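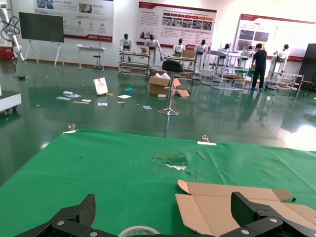 七月,工作记录,装箱工位

早上九点多开始写,写写停停,到下午才写完,前后有点乱,大家凑合看。

先说进度。折箱这一段,累计存下来能用的数据是1,795条,Rusident那边验收要3,000条,还差一大截。上周我还在群里吹牛说月底能交,现在收回啊!主要卡在纸箱上:新到的这批纸板比原来的硬,折线压得浅,夹爪一推,整片就往外滑,翻盖还没立起来,箱子先跑了。人手折的时候会拿小臂顺便压一下,两根手指可没有小臂。今天试了个笨办法,先把一边的翻盖往回多折一点再松开,成功率看着好一些,不过我还没认真统计,先别往周报里写。

胶带是另一个麻烦。透明胶带的头一旦贴回卷上,相机基本看不见,我自己都得拿指甲抠半天。之前讨论过换成有颜色的,仓库那边说客户只收透明的,那就只能在每次开始之前把胶带头折个小角。这个动作目前是人做的,所以别跟别人说“全自动封箱”,我们离那个还有距离。

绿桌布该换了,中间磨破了一块,底下发白的那层都露出来了,布面也皱得厉害。夹子只夹住了远的那一侧,箱子往近处一拖,布就跟着走。我问了Flason有没有带防滑底的,他们说有,报价还没来。换布之前想清楚一件事:颜色一变,前面那些数据里的背景就对不上了,到底是混着训还是重新采一部分,我倾向于混着训,欢迎来吵。

下面这段跟技术没太大关系,但我觉得应该记一下。

中午跟Akpan仓库来的两位打包师傅聊了挺久(他们这周过来看我们做,顺便教我们怎么折)。我本来以为他们会问“这东西什么时候把我换掉”,结果先问的是“它坏了谁来弄”。他们那边去年上过一套Memen的贴标机,宣传的时候说省人,上线之后贴标的人确实少了,可是卡标、换卷、重新对位全落到旁边打包的人身上,计件却还是按打包算,等于白干了一份活。其中一位说得挺平静的,我听着脸有点热,因为我们的方案里写的也是“异常情况由现场人员处理”,就这么一句,谁处理、处理多久、算不算工时,全都没写。

下午我把那一句改掉了,暂时改成这样:每次人工介入都记时间和原因,记录给仓库主管,打包的人自己也能看到;介入的时间单独算工时,不塞进计件里。这个要Akpan同意才算数,我们写了不等于人家认,但至少先摆到桌面上。

还有一个我之前完全没想到的。师傅们折箱的时候手是不停的,可眼睛早就去看下一单了,哪个易碎、哪个要垫、哪个得换大一号的箱子,都是在折的那几秒里想好的。如果折箱给了机器,人站在后面只管往里放东西,那几秒钟就没了,节奏变成跟着机器走,箱子一来就得放。年纪大一点的那位说,这样一天下来会比现在累。我第一反应是“怎么会,少干活了呀”,后来自己站到桌边,让同事不停地给我递折好的箱子,没多久就开始手忙脚乱……信了。

所以想在机器和人之间加一个缓冲的位置,折好的箱子先放着,人什么时候拿由人定,放满了机器就自己停下等。控制上不难,难的是仓库过道就那么宽,地方要重新量。暂定缓冲放3个箱子,师傅说2个太紧,再多就挡路。

车间里其他的杂事:

折箱桌附近的地上又有散的纸和碎屑,走之前麻烦扫一下,环氧地面本来就滑,踩到纸更滑,推车的轮子卷进去也不好清。后面整理人形机那一片的同事,架子之间留条能过人的路,今天有人背对着外面挤在里面干活,我看着都替他憋屈。进来记得穿鞋套。

黑色圆凳别再搬来搬去了,我记的几个相机视角里它位置都不一样。要么固定放一个地方,要么干脆每次都换,半固定半不固定最讨厌。

桌上的东西也是,开采之前看一眼,小木棍之类的零碎收走。除非你是故意放的干扰物,那就在备注里写一句,不然回头挑数据的人(就是我)会很困惑。

两边手指的螺栓按老规矩检查,重点看连杆那几片。右边那只最近合拢的时候有轻微的响声,我拆开看过,没找到原因,先拧紧继续用,谁再听见了跟我说一声,最好记下是张开的时候响还是合上的时候响。

明天要做的:硬纸板那批继续采,先用“多折一点”的办法;把介入记录的表格做出来,栏目尽量少,师傅们说超过一行就没人填;去催Flason的报价;跟Akpan约时间量过道。

另外师傅教的那个压角手法我录了一段,放在共享盘的折箱目录里,左手那个小动作要慢放才看得清。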